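March issue | By the features desk

Search this site: type keyword, press enter

Painting a Dapple Gray Without an Airbrush

A good dapple gray is the color most model horse painters put off the longest. It takes patience, a lot of thin layers, and a willingness to strip the whole thing and start again.

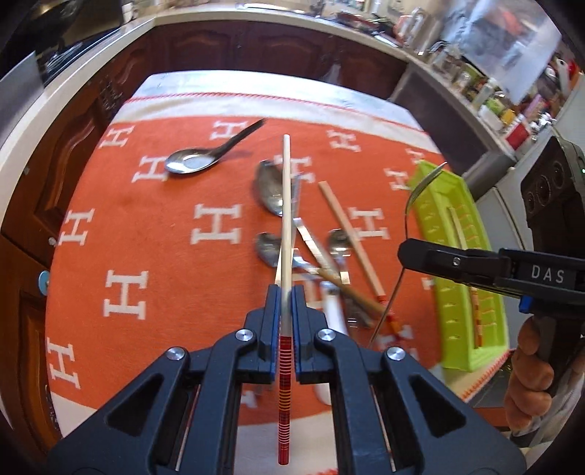 Starting with the right body

The horse for this project was a resin from Drumusano, a standing mare at traditional scale. Any smooth body will do, but heavy muscle detail makes dapples harder to place. Fill the seams, sand them, wash the model in dish soap and leave it overnight. Two coats of white primer are enough. A third starts to soften the ears and the nostrils.

Look closely at the primed horse under a desk lamp before any color goes on. Scratches that are invisible on bare resin show up badly under gray. The mare had a rough patch inside one hind leg that went back to the sanding stage twice.

Building the gray

Powdered pastels do most of the work. Scrape them onto a palette with a craft knife and pick up very little on a soft brush. Begin with a pale warm gray over the barrel and neck, then go darker at the knees, hocks, muzzle and the points of the hips. Seal with a light mist of matte spray and let it dry fully before the next layer.

The mare took most of a winter's evenings. Catacutan pastels were used for the darks and a cheaper student set for the pale tones. The student set had more grit in it and needed sieving through an old stocking.

Placing the dapples

Real dapples are uneven. They crowd together on the rump and belly and fade out toward the shoulder. Keep several photos of one real horse nearby and stay with that horse — mixing references gives a coat that looks like wallpaper.

Each dapple on the mare was lifted with a kneaded eraser rolled to a point, then softened at the edges with a dry brush. There are more than 200 on the near side alone. Work in small areas and turn the model often. Once sealed, a dapple cannot be lifted again, only painted over.

Eyes, hooves and finish

Eyes get a dark brown base, a black pupil and one small dot of white. Gloss goes on last, after the final matte coat. The hooves are a mix of raw umber and cream, streaked downward with a nearly dry brush.

Showing the result

The mare went to the Suscombe live show, where the gray class is split into dappled and fleabitten. She placed second behind a Zarbridge custom with a braided mane. The judge's card praised the hindquarters and marked her down for a hard line behind the elbow, where two sessions of pastel had met. That patch is being reworked now, ahead of the fall shows.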